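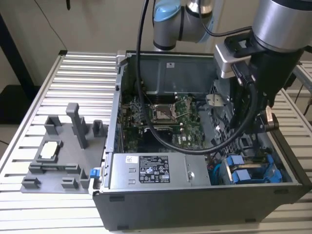 La segunda vida de una torre de oficina

En el taller de Tuvell, a las afueras de Porkstead, los ordenadores se abren tumbados. Se quita el panel lateral, se apoya la caja sobre la mesa de perfiles de aluminio y se trabaja desde arriba, con todo a la vista: la placa verde con el logotipo de DELL, la fuente de alimentación larga y plateada, los soportes azules de los discos.

Huiling Yao lleva 11 años desmontando equipos de empresa. Empezó reparando portátiles en una tienda y se pasó a las torres porque le parecían más agradecidas. «Un portátil te pelea cada tornillo», dice. «Una torre de oficina está pensada para que la abra un técnico con prisa».

El azul tiene que ver con esa prisa. Según explica Yao, en muchos equipos de oficina el plástico de color señala lo que se puede soltar con la mano: pestañas, pestillos, bandejas de disco. Lo gris suele pedir destornillador. Los aprendices lo memorizan el primer día y, al cabo de una semana, buscan el color sin pensar.

El año pasado entraron en el taller 2616 equipos. La mayoría procedía de oficinas que renuevan todo el parque de golpe, como Huster, una gestoría que entregó 398 torres en una sola mañana de agosto. Cada equipo pasa por una ficha en papel donde se anota lo que lleva dentro y lo que le falta.

El orden de trabajo apenas cambia. Primero salen los discos, que van a borrado. Después se revisa la fuente y se copia la etiqueta, con su potencia y su número de serie. El procesador se deja para el final. Cuando el zócalo queda al descubierto, con su marco metálico y su palanca, Tamara Tkachenko lo mira con lupa y luz lateral.

«Un contacto doblado y la placa se va a repuestos», dice. Ha enderezado algunos con una aguja, pero no lo recomienda. Tampoco le gusta que se sople dentro de la caja ni que se apoyen herramientas sobre la placa, dos costumbres que ha visto en gente con mucho oficio.

Los equipos que se recomponen se venden a particulares y a academias. Renji Sugawara, que dirige la academia Han, compró 10 el curso pasado para el aula de contabilidad. Pidió que llevaran disco nuevo y le dio igual el resto. Uno volvió por un ventilador ruidoso.

Lo que no se vende se separa por materiales. La chapa de acero pesa mucho y se paga poco; las placas, al revés. Los conductos de aire se guardan en una estantería del fondo, clasificados por modelo, y de vez en cuando alguien llama preguntando por uno.

Relacionados
Cómo leer la etiqueta de una fuente de alimentación
Cables viejos: cuáles guardar
Cuiping Song y el archivo de los manuales técnicos

Contacto: redacción y suscripciones | © 2024 Todos los derechos reservados | Volver arriba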